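Handout 2: Reading a Vendor's Claims
The Horden arm from Dolta, list item 852

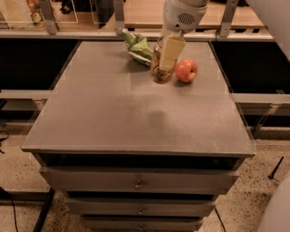 Department of Applied Automation, Vasamville

Dolta sells the Horden as ready for "any household object." Ask which objects. A glass jar held upright is a fair start, with a finger pad flat against the front. An apple is harder to squeeze politely, and a crumpled snack bag has no fixed shape at all. The brochure gives one success figure for everything, more than 60 percent, with no table by item.

Questions to put to the sales rep:
Who set the objects out, and how far apart?
Were failed grasps dropped from the count?
What do replacement pads cost?

Read Renata Núñez's review notes before the July session. Bring two objections of your own.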